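Tuesday, late, tea gone cold

Robot club again tonight and I'm far too awake to sleep, so I might as well write it all down while it's in my head. I cycled home from Gritenstead in the drizzle going over gripper angles the whole way and missed my turning by the garage. Twice now this term!

We're on the bag task. The Catterall Cup rules came through in March and everybody groaned at the same line: one of the rounds is "handle a flexible pouch". Last year it was wooden blocks, and blocks are lovely, they stay where you put them. A plastic bag has its own ideas. You nudge one corner and the far side lifts, you let go and it keeps moving for a bit, and the arm has no feeling for any of that. It only knows what we show it.

So we show it. We drive the arm by hand with the little lead arm, over and over, and Miter (our arm, named after a joint that came out badly on its first base) records the lot. Then the program learns from the recordings overnight. I had my first proper long go at driving tonight and I loved it. The trick is to watch the wrist view on the laptop and ignore the real arm, and that feels wrong for the first ten minutes, like reversing a trailer, and then something clicks and you're just in there with the bag.
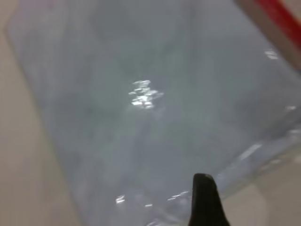

Shine is what bothers me most. Plastic film throws the ceiling lights back in bits, and every time the bag shifts the bits jump somewhere else. If the program decides a bright patch means "edge", we're sunk. I said we should turn half the lights off and got a fair answer, that the hall at Pritismont will be lit however it's lit and we can't go round asking for switches. So we're keeping the glare in and collecting more of it, from as many angles as we can manage. I've changed my mind and think that's right. Better it learns on horrible lighting with us.

We have 820 runs saved now. The aim is 1000 before we train the version we'll take with us, and I reckon two more evenings would do it if we stop stopping to argue. I did a good batch of them myself and threw out 4 straight away, all me being clumsy with the height. I keep coming down too steep. You want to come in low and almost lazy, and slide the finger along to where the film bunches up, and only then close. I wrote LOW AND LAZY on the back of my hand in biro and it's still there. I shall have to explain that at work.

The other thing I worked out (very proud of this) is that the seal is the part to go for. It's stiffer than the rest, so it moves more like a solid thing, and being red it's easy to find against all that grey and white. If you get hold near one end of it the rest of the bag has to come along behind. I tried to explain this with a sandwich bag and my own two fingers and I think I won most of the room over.
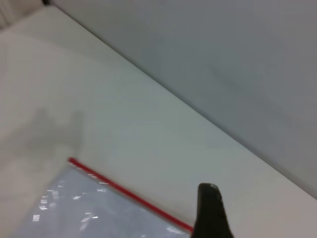 Still to sort out: the arm drifts a little after a long session, and I'd like to know if it's the shoulder motor warming up or a loose screw. I'm hoping for the screw. Also the speed. I drive far too fast when I'm excited, and everything in my recordings smears, so next week I'm going to try counting under my breath. And we need to agree what the arm does when it misses. At the moment it would just carry on with the rest of the move, holding nothing, perfectly happy. I want it to go back and have another try. I might record a set of misses on purpose with a second go straight after each one, 12 to begin with, and see if it picks that up.

I did think, when I joined, that I'd be the one making labels and sweeping up. I've never written a line of code that anyone else had to use. And tonight I got asked how I was doing the slide, and I had to do it again slowly so they could see, and I went red to the ears and was so pleased.

Must take: the long extension lead, more sandwich bags (the ones with the coloured seal, NOT the fold-over sort), biscuits, my other glasses. Ask if I can have the lead arm first next week before my hands get tired.

Right, bed. It's gone midnight and the bins need to go out first.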